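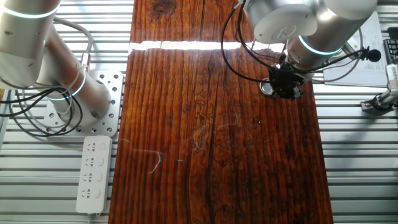
Wooden board on the slatted table, with the crack that runs along the grain.

Wallet and exchange account check, Larkemham office
Filled in August, before the coins are moved to the new custody account at Plusel.

1. Seed words written on paper, not saved on any computer – OK.
Comment: one copy is in the Bokham safe. The second copy was in a desk drawer when I checked, and I asked to move it the same day.

2. Two-step login on the exchange account – OK for 3 users, missing for one.
Comment: this user can still withdraw up to $3,000 without a second code. Please block it until it is repaired.

3. Withdrawal address list – NOT OK.
Comment: I found 21 addresses and only 4 are in use. The old ones must be deleted. A test payment must be made to each address that stays.

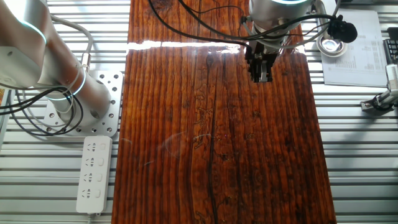 4. Hardware wallets and their cables – OK with remark.
Comment: the signing device from Xiong must be connected only with its own cable, and the cable must have a label at both ends. At my visit the cables were lying together in one box and I could not say which is which. Loose loops like the black ones around the base of the arm are also not good on the signing desk, a person can pull the device down with the sleeve. Please use short cables there.

5. Firmware version compared with the maker's page – OK.

6. Price alerts – not checked.
Comment: the market fell much during my visit and the alerts were switched off by the team. I will look at this point next time.

Result: passed with conditions. Points 2 and 3 must be closed before the transfer.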